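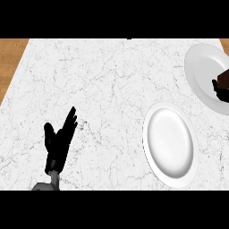 semaan_bench wrote:
The wrist offset should be corrected before any change is made to the grip settings. Our group followed the opposite order in July and had to repeat the whole procedure.

iddale_cell2 wrote:
Thank you for the reply. For clarity, the cell in question is the simulated two-arm plate cell maintained at Iddale. The left arm is parked open over the marble table while the right arm works at the far plate. After the last update to the Tendus hand model, the right hand began to release late. We ran 40 trials with the former settings and recorded 17 late releases. The physics step was left unchanged.

flovden_ops wrote:
I must respectfully disagree with the first reply. A late release is usually a contact problem. Please check the friction value on the fingertips, which the update may have reset to its default. The wrist offset would affect placement, and the original post reports no placement error.

semaan_bench wrote:
The two faults can appear together. If the wrist is tilted, one finger remains in contact after the others have opened. I would still begin there.

iddale_cell2 wrote:
Both items have now been reviewed. The friction value had indeed been reset. The wrist offset was within the limit stated in our setup sheet. The parked pose of the left arm was kept as before, well clear of the near plate.

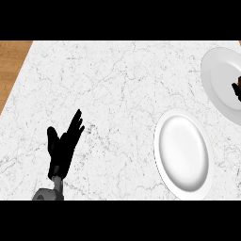

With the friction value restored, we ran a further 30 trials and recorded no late releases. The setup sheet will be amended so that fingertip values are compared with the saved copy after every model update.

flovden_ops wrote:
Please also save the finger closing speed in the same file. It is stored separately and is easily missed.

semaan_bench wrote:
I accept the result for this cell. I would nevertheless ask that the wrist check remain on the sheet, ahead of the friction check.

iddale_cell2 wrote:
It will remain on the sheet, in second place. The revised version will be posted here on Sunday.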